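Skomelance

Skomelance was an online publisher of lifestyle, recipe and household content, based in Drirnport. It was founded by Roland Cheetham as a newsletter for people setting up their first home, and grew into a network of websites and video channels supported mainly by advertising. The company was bought by the media group Isah, which later merged it with its other consumer titles.

History

Cheetham had worked in the advertising department of a regional newspaper before starting the newsletter. Early issues consisted of short articles on cooking, cleaning and renting, written by freelance contributors who were paid by the piece. A website followed, and the newsletter was reduced to a weekly summary sent to subscribers each Saturday.

The publisher's growth depended heavily on readers arriving from social networks. Articles were written to be shared, with several headlines tested against one another during the first hour after publication. This approach brought a large audience at low cost, but left the company exposed to changes in the way outside platforms ranked and displayed links. At its largest, Skomelance employed 116 people across editorial, sales and technical departments.

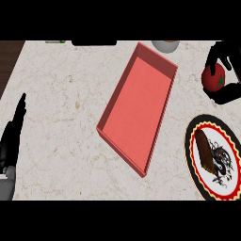

Video production began after advertisers showed a preference for sponsored clips over display advertising. A separate studio was opened in Drirnport, and staff were moved from the written side of the business to support it. Revenue from video rose at first but fell short of the company's own forecast for two years in succession. Management responded by closing the studio's evening shift and ending most freelance contracts.

Acquisition

Isah opened talks with Skomelance after an earlier approach from Sukix, a rival publisher, had ended without agreement. The sale was completed in March. Terms were not published, although Isah stated in its accounts that the purchase had been funded partly by borrowing. Cheetham remained as an adviser during the handover and then left the company.

Under its new owner, Skomelance lost its separate sales department. Its commercial staff were transferred to Isah's central team, which sold advertising across all of the group's titles. The editorial office continued for a time under its own name before its articles were moved to Isah's main website.

Business model

Most income came from display advertising and sponsored articles. A smaller share came from commission on goods bought through links in product guides. Skomelance also ran a paid membership scheme, which offered pages without advertising and access to the full recipe archive. The scheme had 805 members when it closed. Those with time left on their subscriptions were offered a refund or a transfer to another Isah title.

Reception

Trade commentators praised the clear writing of the early household guides, some of which were reprinted by local newspapers. Later output was criticised for repetition and for labelling sponsored articles in small type. The company revised its labelling policy following complaints from readers and placed a notice at the head of each sponsored page.

See also

Isah
Sukix
Digital advertising
Online publishing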